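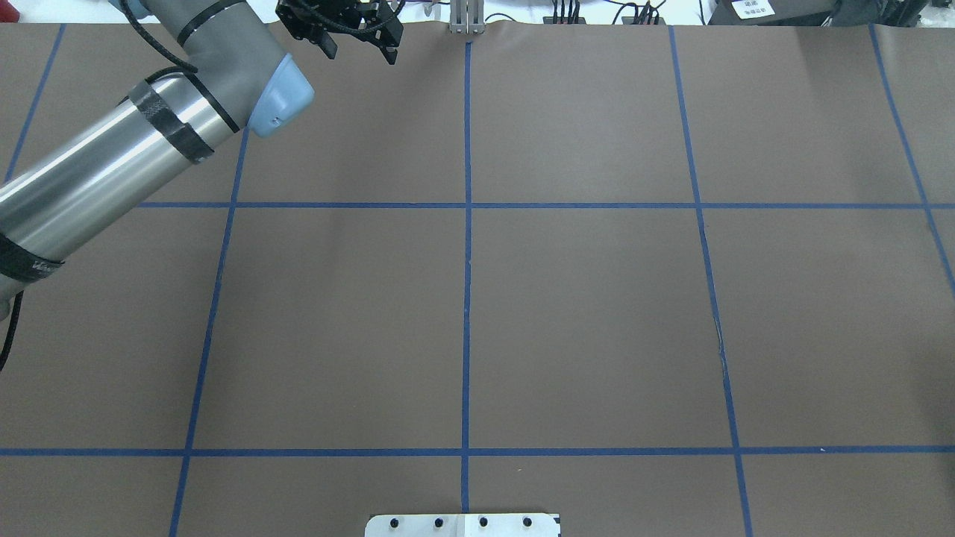
Chore automation

Chore automation is the use of general-purpose machines to carry out everyday manual work in homes and small workshops, such as folding clothes, loading a dishwasher, wiping counters, sorting small parts or passing an item from one place to another. The term is normally kept for machines with one or more arms that can be given different tasks. Single-purpose appliances such as washing machines and robot vacuum cleaners are usually treated separately.

As of 21/01/2018 no general-purpose household robot able to do a normal range of chores without supervision was on sale. Individual chores have been carried out many times in laboratories, often slowly and with the objects placed in advance.

Background

Factory robots have welded, painted and stacked goods for decades. They work well because the factory is arranged for them. Parts arrive in the same position each time, the lighting does not change, and people are kept at a distance. A kitchen offers none of this. Cups are left in different places, drawers stick, and a towel never lies the same way twice.

Small shops fall between the two. A repair shop or a packing room may handle hundreds of different items in small numbers, which makes it expensive to build a special machine for each one. For this reason much of the early work on chore robots has been aimed at shop-floor jobs, with household use expected to follow.

Equipment

A common research setup has two arms mounted at a fixed table. Each arm ends in a gripper, most often one with two fingers that open and close in parallel. Two-finger grippers are simple and sturdy, and replacement fingers are cheap to make. Hands with more fingers exist but are harder to control and need more repair.

The table surface is often marked with a grid of colored tape. The grid gives the people running a test a way to put objects back in the same squares between attempts, so that results can be compared. Some programs remove the markings in later stages to check that the machine has not come to depend on them.

Cameras are placed above the table, on the wrists of the arms, or both. Wrist cameras give a close view of the fingers but can be blocked by the object being held.

Two-armed work

Many chores that people think of as one-handed use both hands. Opening a jar, threading a belt and drying a cup all need one hand to hold while the other moves. A machine with a single arm must set the object down or press it against something, and this limits what it can do.

The handover is the simplest two-armed skill and is often the first to be tested. One gripper holds an object, the second closes on it, and the first lets go. The timing matters. If the first gripper opens early the object falls, and if it opens late the two arms pull against each other. 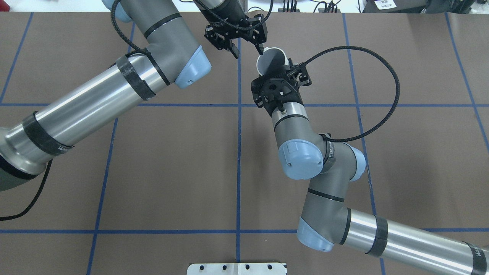
Hollow items such as cups and short lengths of tube add a further difficulty. They can be held across the outside or by the wall, and a grip that suits one arm may leave the other with nothing to close on. Thin walls may bend. The arms also have to keep their elbows and cables clear of each other in a small space, and planning software commonly leaves a wide margin for this, at the cost of speed.

The Moffat trials

One of the more detailed comparisons of chore tasks was carried out at the Moffat workshop under Ilse Vermeulen. The trials covered 22 tasks, split between household and shop-floor work, and were repeated over several weeks beginning in May. Each attempt was scored as finished, finished with help, or failed. In total 479 attempts were recorded.

Rigid objects gave the best results. Moving a block from one square to another was finished without help in 89 percent of attempts. Cloth gave the worst, and folding a shirt was dropped from the list after the second week. Handovers fell in the middle. Most failed handovers were put down to the receiving gripper arriving at a slight angle and turning the object as it closed.

Vermeulen's report noted that speed was a separate problem. One task, clearing a tray of mixed items, took the machine 111 seconds on average, against a few seconds for a person. The report did not regard this as serious for overnight shop work, where a slow machine may still be useful, but considered it a barrier in homes.

Commercial efforts

Plukero offered a two-armed bench unit to packing firms, leased by the month with an operator included. The operator could take control from a desk when the machine stopped. Critics of the scheme argued that this moved the labor elsewhere without reducing it much. Plukero replied that one operator could look after several benches.

Savach took a different approach and sold only software, meant to run on arms the customer already owned. A kitchen version called Trullero was announced but had not been released at the time of writing.

Outlook

Opinions differ on how soon chore robots will be practical. Georges Rawashdeh, who wrote a survey of the subject for workshop owners, divided chores into those where a mistake costs little, such as sorting bolts, and those where it costs a lot, such as handling glass or hot pans. He expected the first group to be automated well before the second, and advised small shops to wait before buying.

Others hold that the order will be set mainly by the object handled, with rigid items first, hinged or jointed items next and cloth last. Both views leave general housework, where all of these are mixed together in one room, until the end.

See also

Industrial robot
Parallel gripper
Motion planning
Home appliance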